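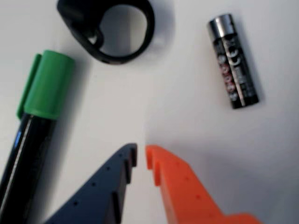 Stemthorpe Household Drop-Off – Frequently Asked Questions

What can I bring?
Small electricals, household batteries, chargers, leads, pens and markers, and fabric items such as bags. Two car trunks per visit is the limit.

Do cables need to be sorted?
No. Coil each one loosely so it doesn't knot with the rest.

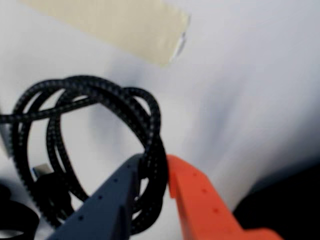

Braided cable in loose loops

Are batteries accepted?
Yes, up to 500 a year per household. Tape over the ends of lithium cells first. Car batteries go to the Van Rooij yard on Drurkar Road.

What about bags and clothing?
Empty the pockets and leave straps on. Torn items are fine – they go for rags.

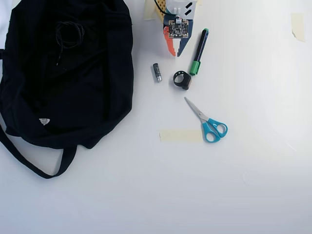
Fees and permits

Is there a charge?
Residents pay nothing. Businesses need a permit, which costs the same all year and runs out at the end of July. Apply with form 2135 at the front desk.

Can I take things home from the reuse shelf?
Yes, but electrical items stay behind the counter until they have been tested. 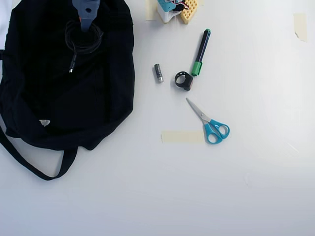 Testing usually takes a week, longer in spring. Ask at the desk – we don't hold items by phone.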